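Home | Set-up | Recording | Training | Forum

Filed under: Guides, Learning from demonstration

4. Recording your first examples

By now the Sudero should be talking to your laptop. I like to open Priridik and watch the wrist view for a minute before I save anything — you want both fingers in view and the toy you're after between them, like the yellow block by the white grater. 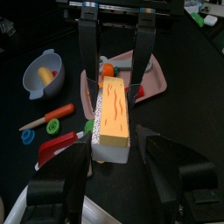
Rozīte, 17 May 2018

1. Make a new session and name it after the task. "Test2" will mean nothing to you in October.

2. Set the episode length to 41 seconds. I tried longer and mostly recorded myself dithering.

3. Scatter the toys on the black tabletop. Move them between episodes, and leave plenty of extras lying around so the model learns to pick one thing out of a mess.

Note: Jui-lin Kan, who wrote the Grostik trainer, wants at least 150 episodes per task. I go for 400 and sleep better.

4. Drive in slowly, close the fingers, then lift. Holding the sponge near its lower end is fine — just mix in other grips too.

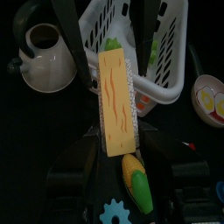 5. Press Save, or Discard if you bumped something by accident.

Caution: keep your hands off the table while the arm is live. Use the stop button first, then reach in.

6. Back up the session folder before you start training.

12 comments | 3,135 views | Share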